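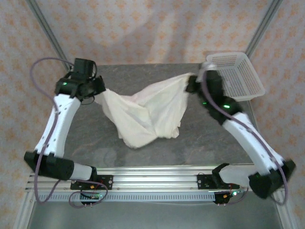
Start with the crumple. Two corners, one in each grip, and let the middle hang.

I fold a lot of white T-shirts. Colleen Campbell and I run the uniform cupboard for a kids' choir out in Edingate, and every November the whole lot comes back from the wash in one enormous knot (13 baskets last year, I kid you not). So I've got opinions about folding, and a few people have asked me to write them down. Grab a cuppa!

You'll need a flat surface at a comfy height and a basket parked at the back corner where your elbows won't catch it. A darker tabletop is lovely for white things, as you can see the edges properly. Mine at home is an old Clamard kitchen table and it does the job beautifully.

Step 1. Fish out one piece and find two corners. On a shirt I go for the bottom hem, on a cloth any two neighbours will do. Hold them apart until the fabric goes taut near your hands, then give it one good shake. Not five, you'll only tire yourself out.

Step 2. Lower it so the bottom edge touches first, then lay the rest down away from you. For a shirt you want the hem nearest your tummy and the collar at the far side.

Step 3. Sort out the sleeves before you even think about folding. I used to skip this and wonder why my stacks leaned like a drunk fence.
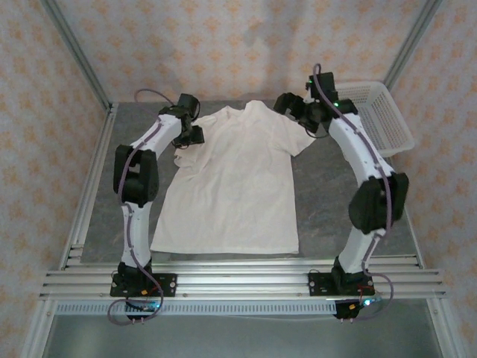

One sleeve out fairly flat, the other still bunched up at the armpit. Fix the bunched one first.

Pinch the bunched sleeve by its open end and draw it out sideways, nice and slow, with your other hand resting on the shoulder so the whole shirt doesn't come along for the ride. Then smooth the chest from the middle outwards with your palm. Little wrinkles are fine, it's a T-shirt! Have a look at the collar too and pat it down if it's standing up.

Step 4. Fold one side in to the middle, sleeve and all, and flip the sleeve back down along the fold. Same on the other side. Hem up to the collar, then in half again, and you're done.

Step 5. Now for the flat bits, napkins and thin towels and so on. Houshang Sharifi, who used to do hotel linen, taught me to turn the cloth on an angle so one corner points away from me, and to check for flaps before making any fold.

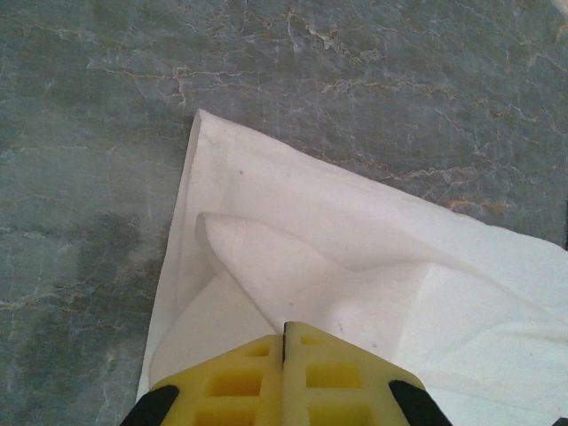

A flap like this needs flattening before you go any further.

If you fold over a ridge you'll get a lump in every layer after it. Slide your hand under, turn the flap back out to its edge and press along the crease. Then bring corner to corner and carry on.

Give yourself 30 minutes for a basket if you're new to it. I do mine on Saturday with the radio going, and Colleen does the towels, which I'm very happy to leave to her.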